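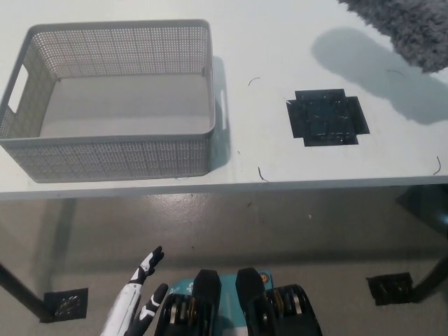

Zamfira Sârbu wrote under the last post that a basket is only a drawer that has given up, and that I would be better off getting rid of half my stuff than buying holes to keep it in. Zamfira, I have read this four times and I still bought the basket.

For those who skipped the last post (my statistics suggest most of you), I am trying to put the small things in this apartment somewhere. The large things know where they live. The couch has never once turned up in the bathroom. It's the stuff between the size of a button and the size of a shoe that wanders around at night.

So: one light gray plastic basket, rectangular, walls full of little square holes, a cutout at each short end to put your hands through. Solid floor, which matters, and I'll get to that. It came from Bratasar, the housewares place in Stundstead that smells like new shower curtains. They have a whole aisle of baskets there and I spent most of an afternoon in it. I have bought a car faster.

My previous basket had holes in the bottom too. I considered this airy and modern. Over two years it let through one earring back, an unknown number of thumbtacks, and the tiny screw from my reading glasses, and every time I carried it from one room to another I was basically seeding a lawn. The new one has a flat floor with no holes in it at all, and I felt up and down it with my palm in the store like somebody buying a horse.

The plan for it was simple and lasted until dinner. It was going to be the cable basket. I own a lot of cables. I own the cable for a camera I gave to my nephew, and the cable for a phone that I think is in a lake. They were in a shoebox on the Tokar shelf in the hall, wound together so tightly that you couldn't take one out, you could only lift the whole community and choose a representative.

I untangled them on the bedroom floor with a podcast on. This took the entire podcast and part of another one about submarines. At the end I had two piles, Known and Unknown, and the Unknown pile was bigger, and I put the whole thing back in the shoebox because the people at Paisan had called to say my order was ready. (Eggplant. Very good. They forgot the bread again.)

That's when I started to wonder whether the basket should be for cables at all. A basket with holes in the sides is a bad home for anything with a plug on it, because the prongs go through and then you have to back them out one by one, swearing. I learned this with a phone charger at the store and then bought the basket anyway, so it's not as though I wasn't warned.
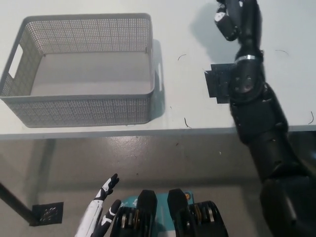 The second candidate was mail. I get very little real mail but I have a deep reluctance to throw away envelopes with windows in them, on the theory that whatever is inside will get worse if I'm rude to it. The pile had reached the height where it slides. I went through it standing up, which I recommend, and found a coupon good for 5 dollars off any purchase over 200 at a store I have never entered, a dental reminder from June, and a letter telling me I had 2000 loyalty points that had already expired. I had lost something I never knew I had. I was upset for a good ten minutes.

After recycling, the mail that needed keeping was three sheets of paper. You can't give three sheets of paper a basket. They look like they're being punished.

Third candidate: dish towels. My sister votes for dish towels. Her view is that cloth is what a basket like this is made for, air gets in, nothing pokes out, nothing rattles. She is right, and she has been right since childhood, and I have never gotten used to it. The trouble is that my dish towels are already fine. They have a drawer. Moving them would leave me with an empty drawer, and an empty drawer in this household has a life expectancy of a weekend.

A word about the lighter side of measuring, while I'm confessing. I did measure the shelf before I went to Stundstead. I wrote the number down on the back of a receipt, 498, very precise, very grown-up, and then stood in the aisle with no idea whether I had measured the width of the shelf or the depth. It was millimeters, at least. I'm nearly sure. The basket fits on the Tokar if you turn it sideways, with one handle facing the wall where it will be of use to no one. If you turn it the right way around it sticks out just enough to catch a hip. I have a hip. It has been caught.

So for now the basket is staying on the white table and being considered. I walk past it with things in my hands and it makes its offer, and so far I've kept walking. Scarves have come up. So has the idea of a basket just for things I mean to return to people, but then I would have to look at it every day, and that casserole dish has been here since before the couch.

Zamfira, you will want to know if I got rid of anything. I did. I threw out the shoebox. Then I needed somewhere to put the cables, so they're on the ironing board, Known at the wide end and Unknown at the point. I have a shirt to iron tomorrow at eight in the morning and I haven't worked out that part yet.

Suggestions are welcome in the comments. Please don't say yarn. I would have to take up knitting, and I know where that leads, I've seen the baskets.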